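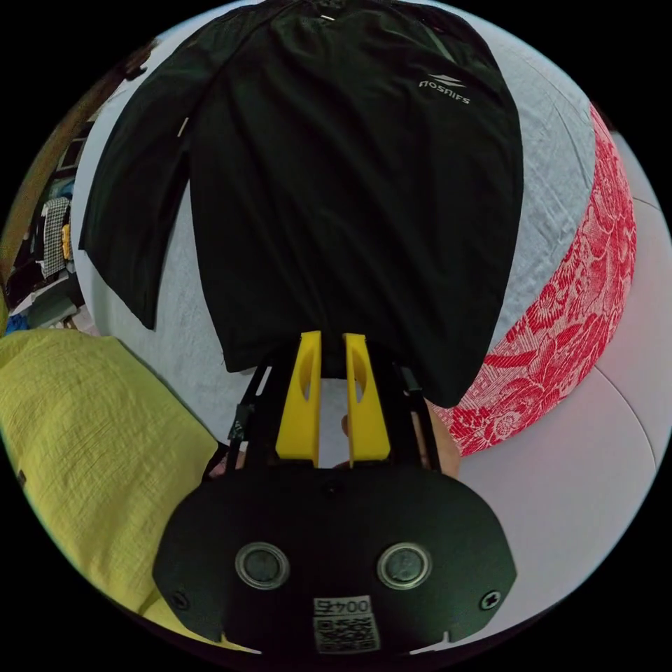

Hem loss is a fault in robotic garment handling in which a two-finger gripper closes at the lower edge of a garment but does not keep hold of it during the lift or the fold that follows. It is classed as a grasp failure and is distinct from a dropped garment, where the cloth leaves the work surface before it is released.

Causes

The fault is most common with thin, smooth knitted fabrics such as those used in sports shirts. When the garment lies flat on a bed or table, its hem offers little height for the fingers to close around. Fingers set too high pass over the edge. Fingers set too low may take up the sheet beneath as well, and the garment then slides out when the sheet pulls tight. Dark fabric can add to the difficulty, as low contrast along the seams makes the edge harder to place in depth.

A second cause lies in the training recordings. Policies learned from hand-held grippers copy the finger positions of the person holding the tool. A person feels resistance through the handle and corrects for it, but the correction may be too small to show in the recorded path.

The Pritico trials

The fault was described in detail by Seo-ah Seok after a series of folding trials at Pritico. Of 602 attempted hem grasps, 67 ended in hem loss. In most of these the controller reported a closed grip and went on with the fold, leaving the garment bunched. The finger width at closure differed from that of a good grasp by less than 2 mm, within the error of the width sensor.

Detection and prevention

The Estumex controller compares finger width with motor current and pauses for 400 milliseconds before lifting. If the current falls during the pause, the arm opens its fingers and tries again. Cordeiro fingers use a soft inner pad to raise friction, though worn pads bring the fault back gradually and may go unnoticed.

Safety

Hem loss rarely causes injury by itself. The main hazard arises when an operator reaches in to straighten the cloth while the arm is still moving. Vovano cells stop the arm when the guard is opened and require a manual restart.

See also: Grasp failure; Cloth manipulation; Slip detection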